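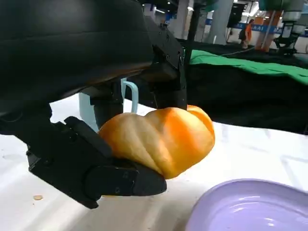 Multi-finger hand vs parallel jaw for lumpy objects, which would you keep?

Asked December 17, 2020 in Grippers and End Effectors
Viewed 223 times
Tags: grippers, wrist camera, two-arm, pick and place

I look after a two-arm tabletop setup and I have to settle on one type of hand before March. The task is simple on paper: pick up a toy pumpkin, set it on a plate, leave the mug alone, then the same with the other arm.

What I have tried so far:

Nendo multi-finger hands, one on each arm. Good on the ribs of the pumpkin because a finger can settle in a groove. Slow to close. The thumb is wide and gets under things I don't want it under.

Tarwood parallel jaw, left arm only. Fast, easy to calibrate, but the flat pads sit on two ribs and the pumpkin rolls when the arm lifts. I ran 40 picks with each. The Nendo dropped 2. I stopped keeping score with the Tarwood after the first bad batch, so I can't give a fair number there.
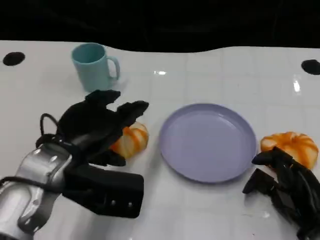
Table layout with the multi-finger hands: mug at the back, plate in the middle, a pumpkin on either side.

My second problem is the cameras. I have one at the wrist and one up at the head. At the wrist the hand itself takes up a big part of the picture once it gets near the object, so the last bit of the approach is mostly guessing. From the head the hand covers the pumpkin from above. Neither one alone is enough, and my controller (Lindemann, the older one) only handles one stream well.

So: keep the slow hand, or go back to the jaw and change the pads? And which camera would you give up?

3 Answers

Answer 1 (accepted, 9 votes)

Keep the multi-finger hand. A parallel jaw with flat pads needs two surfaces that face each other, and a ribbed round thing doesn't give you that reliably. You can put soft pads on it and it will get better, but then you are tuning pads for one object and you start over with the next one.

For the slow closing, check whether you are sending the full close from the open position every time. Pre-shape the fingers while the arm is still moving, so that only the last part of the travel is left when you arrive. On our Nendo the default closing speed was also set very low. Look for it in the hand's own settings, it isn't in the arm software.
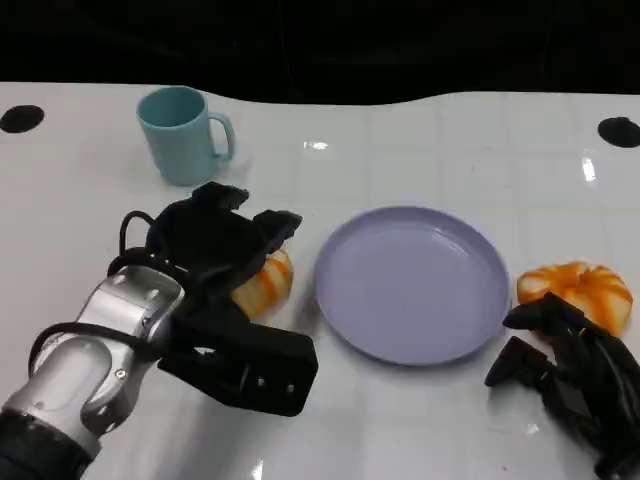 The wide thumb is a matter of approach angle. If you come in low from the side, it has to go somewhere, and on a small table that usually means toward the plate. Rotate the wrist a little before the descent and it clears. Do this for the left and right arm separately - mirroring the left path gave me a bad angle on the right one, and I spent an afternoon looking for a fault in the calibration.

On cameras, I would keep the head view for finding things and use the wrist only for the final approach. Switch between the streams instead of running both. The older Lindemann can do that if you close the first stream completely before opening the second. Also, a glossy white top will give you glare from the ceiling lights. A matte mat fixed that for us.

Answer 2 (3 votes)

I would go the other way. We went back to the jaw and bought the curved pads from Plileser, part 1065. They are soft enough to close over the ribs. Less to break and fewer cables around the wrist. You do have to replace them when they get shiny.

Agree about the mat.

Answer 3 (0 votes)

What arm is it? I have the same problem with a tennis ball.

Comment from the asker on Answer 1:
The speed setting was where you said. Closing is a lot quicker now. I haven't tried the wrist rotation on the right arm yet, only the left. Will order a mat.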